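Visit to the Pakmont student robotics open day

We went up on the Monday, on the early train, and were at the gate before ten. The college had put signs out from the station, which helped, as the Pakmont building is behind the sports hall and the main entrance was shut for works. We signed in, got a paper badge and a map, and were told the talks were upstairs and the student projects on the ground floor.

The day is run by the second-year automation class. They have one project each term, done in teams, and the open day falls in the last week of it. There were 80 places for visitors and all of them had gone by the time we booked a second pair for colleagues, so anyone thinking of going next year should book early.

The first talk was about how the course is marked. A team gets a task, a bench and a robot arm, and has to keep a log of every attempt, good or bad. Half the marks are for the log. One of the tutors said that teams used to hide their failed runs, and that this stopped once the failures earned marks too. The log for the Tidemix team stood at 1,193 attempts that morning. The Brekero team, who had started a fortnight earlier, had 1,762.

After coffee we were let into the project room in groups. Tidemix is the kitchen project. The task is moving small round items between bowls, which the team chose after an earlier plan with cutlery was dropped. They train the arm by guiding it through the job by hand many times over, then let it try alone.
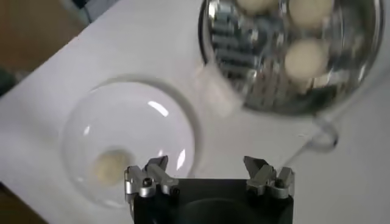
The students were open about what gives them trouble. Clear glass is the worst of it, they said, as the arm's camera finds it hard to tell where a rim is, and shiny metal is not much better. They had thought of switching to coloured plastic bowls and decided against it, on the grounds that real kitchens have glass in them. Grip is the other problem. Close the fingers too far and a soft item is squashed, too little and it slips out on the way up. Two of the team had spent most of March on that alone.

We asked how they decide that a run has failed. An item dropped on the table is a fail, even if the arm picks it up again. Knocking a bowl is noted but allowed. The rules are on one sheet of paper taped to the wall by the bench, with several lines crossed out and rewritten.

Brekero, across the room, sorts small parts into trays. It is further along and drew a bigger crowd, though we found it harder to follow because most of the interest was in the software and the screen was small. Their log is kept as a spreadsheet and they were happy to scroll through it for us. They had 297 entries under the heading "unknown", and were working through these one at a time.

Lunch was sandwiches in the canteen, included in the ticket. The Coetzee workshop was open in the afternoon, where first-years cut and drill brackets and other fittings for the arms. It was noisy and we stayed for twenty minutes. Ear protection was handed out at the door.

The last session was questions to both teams. Someone asked about the cost of the arms and was told the college buys them second-hand. A parent asked about entry grades and was given a leaflet. It finished at half past three and we caught the ten past four train home.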